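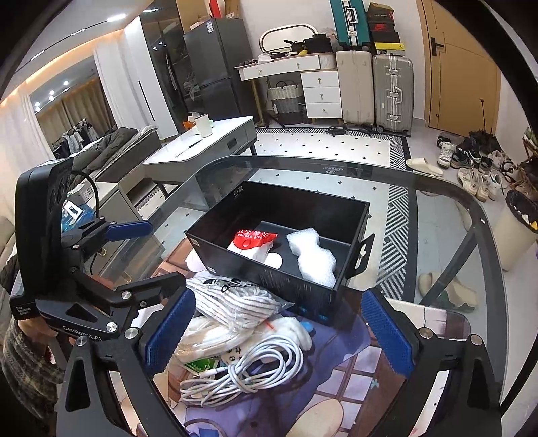
Search this site Go

The Case for Counting the Homes

By Demyd Hrytsenko

Print this page | E-mail this article

Research on teaching robots to handle household objects has settled into a habit of reporting one number above all others, the total of recorded demonstrations. The habit is understandable. A total is easy to state and easy to compare. It is also a poor guide to whether a robot trained on those recordings will be able to pack a box in a home it has never entered.

The Pasichnyk study, circulated in March, offers a useful correction. Its authors worked with 2232 demonstrations of a single task, packing small household goods into an open box, all recorded by people using hand-held grippers. They trained the same model twice. The first version learned from demonstrations gathered in 2 homes. The second learned from an equal number gathered in 6. Each was then given 100 attempts in a home that appeared in neither set. The second version did better, and the margin was widest with soft goods in clear bags, where the edge of an object is hard to find.

Critics have raised a fair objection. Six homes is a small sample, and a single unfamiliar home is a smaller one. The result may owe something to the particular rooms chosen, or to the people who held the grippers. The authors concede both points in their closing section. A second test site at Maltham has been proposed, and it should be funded before any broad claim is made.

The method nevertheless deserves support on its own terms. Hand-held grippers allow recording to take place where people live, among their furniture, their bags and their shoes. A laboratory bench can be cleared and reset to the same state each morning. A bedroom cannot, and the model must learn to ignore most of what it sees there. That is a skill in itself, and it should be measured as one.

Collection programs such as Plaltari pay and plan by volume. Under that arrangement, the sensible course for any team is to remain in one place and repeat the task until the quota is met. Travel and setup produce no recordings. The Pasichnyk result suggests that those unproductive hours are where much of the value lies, and budgets ought to say so.

Three changes would help. Data releases should state the number of separate homes as plainly as the number of demonstrations. Test homes should be kept apart from training homes from the first day. Failed grasps should be kept and labeled – the Pimo release discarded them, and later users had no means of studying where its operators struggled.

These are modest requests. They would slow some projects and make certain published totals look smaller. Funding bodies should accept that cost and write the first two requirements into their next round of awards.

3 comments | 41 shares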